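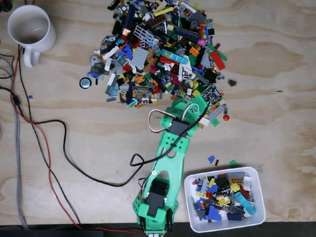
Stokum is an online classifieds company based in Brisbane, Queensland. It runs a website and mobile app on which people and small businesses list second-hand goods, with a particular focus on toys, hobby supplies, children's furniture and tools. The company is privately held and has raised money in three funding rounds, the largest of them led by the investment firm Horrocks.

History

Stokum was started by Denise Rudd, a former newspaper advertising manager who had spent most of her career selling classified space in regional papers. As those papers closed or cut back their print editions, Rudd began collecting listings by email and putting them on a simple web page organised by town. The first version covered Toowoomba, Warwick and Dalby. Listings were free and were checked by hand before they went up, usually overnight.

The company was registered under the name Stokum Listings Pty Ltd and moved to a shared office in Fortitude Valley the following year. A mobile app was released in February of its second year of trading. The app replaced the town pages with a search by distance, a change that was unpopular with some early users in country areas, and the town pages were later brought back as an option.

Growth in the early period came mostly from sellers of bulk and mixed lots, such as boxes of construction toys, model railway parts and fabric offcuts. These were awkward to sell on larger sites that asked for a brand, model and condition for every item. Stokum allowed a lot to be listed by weight or by container, and this became one of its better known features.

Funding

The company's first outside money was a seed round of $2 million from a group of private investors in Queensland and New South Wales. It was used to hire developers and to open a customer support office in Ipswich.

A second round of $10 million was led by Horrocks, which took a seat on the board. Most of this went to marketing in Sydney and Melbourne, where Stokum had few listings at the time. Part of the deal was paid in advertising rather than cash: a Horrocks subsidiary owned outdoor advertising sites and supplied space on them in return for shares. The arrangement drew some criticism in the business press, as the value given to the advertising space was set by the investor and was not independently checked.

Horrocks also led the third round, and its holding grew again when two of the seed investors sold out. Rudd remains the largest individual shareholder. The terms of the third round have not been made public.

Business model

Ordinary listings are free. The company earns its income from four sources:

Paid placement, where a seller pays to have a listing shown higher in search results for a set period.
Shop accounts, a monthly subscription for second-hand dealers and charity shops.
Display advertising.
A fee on payments made through the app, charged to the seller.

The payment service was introduced after the second funding round and was at first limited to items under $70. The limit was lifted in stages. Buyers and sellers can still arrange to pay in cash on pick-up, and the company has said that many local sales are handled this way. No fee applies to cash sales.

Acquisition of Grevo

Stokum bought Grevo, a smaller competitor based in Adelaide, for a mix of cash and shares. Grevo had built a delivery booking tool that let sellers compare courier prices for bulky goods, and this was the main reason given for the purchase. The Grevo website was kept running for a year and its users were then moved across to Stokum. Of Grevo's staff, 71 were offered positions with the merged company. The Adelaide office was kept and now looks after delivery and payments.

Attempted merger

Talks were later held with Usano, a general classifieds site with a strong position in vehicles and rental housing. The two companies confirmed the discussions after they were reported in the press, and ended them without an agreement. Neither side gave detailed reasons, though Rudd told staff that the two could not settle on a value for the shop accounts business. Usano has since opened its own toys and hobbies section.

See also

Online classifieds
Media-for-equity investment
Second-hand goods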